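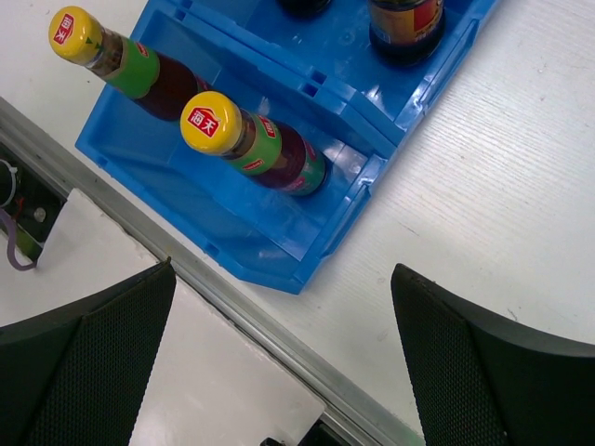
Bottles of sauce ought to travel standing, according to the reply from Darkeck, and any laid on their sides would be received under protest. The reply ran to a single paragraph and bore no signature. It was entered in the register of the Rondine Provisions Office as item 781, between a query about vinegar and a complaint about string.

The Office considered the matter in April. Its rules on crates had been drawn up for jam, and jam had never raised the question. Rule 61 required that glass be "set down with due regard", a phrase which two generations of packers had interpreted according to temperament.

A clerk was instructed to prepare a statement of practice. She went down to the packing room at four in the afternoon, when the light lay flat along the white table, and stood for some time beside the blue crates. Two of the bottles were lying parallel, their yellow caps pointing the same way. The dark sauce showed through the glass of their necks. She found that she did not wish to disturb them.

Her statement was brief. Bottles might stand or lie, it said, provided that those in one crate kept to one habit — and provided that every cap had been tightened by hand before loading. She attached the tariff for replacement glass and a note that the road to Darkeck was roughly 400 kilometres, much of it uphill.

Darkeck acknowledged receipt. The protest was maintained in principle.

The consignment left before breakfast under docket 1290. The clerk signed for it in the yard, returned the pen to its chain and went up to see about the string.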